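Netia Publishes Good-Practice Guide for Two-Arm Tabletop Robot Cells

LAVHAM, April – Netia today released a good-practice guide for tabletop work cells in which two robot arms handle household tableware. The guide runs to 91 pages and covers layout, floor marking, gripper limits and record keeping. It applies to research and test sites, and does not replace national machine safety law.

The text was drafted by a working group of 6 sites, led by Teresa Olszewski. Members reviewed 1495 logged handling runs and 322 written comments before the final vote.
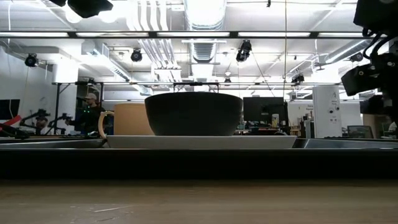 Under section 4, each site must set a written speed limit for every arm and post it at the cell. Changes to the limit need a second signature. Sites that share a hall with other work must also state who may enter the cell area while the arms are powered, and how that person is identified.

"Most of the comments were on wording, mainly the difference between a stop and a hold," said Olszewski. "Both terms now have one definition each, used throughout."

Section 5 deals with the table itself. Arms are to be fixed to a rigid frame, and the starting position of each item must be recorded before a run begins. Cutlery with a blade is listed separately from other utensils.
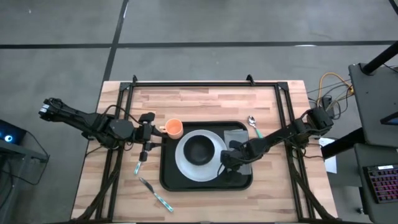

Two-arm cell with tray, bowl, mug and utensils on a framed wooden table.

Auer and Nolell will apply the guide at their own test sites. Khairul Yeoh of Nolell will collect change requests for the first revision.

Media contact: Mathias Mösli, Netia press office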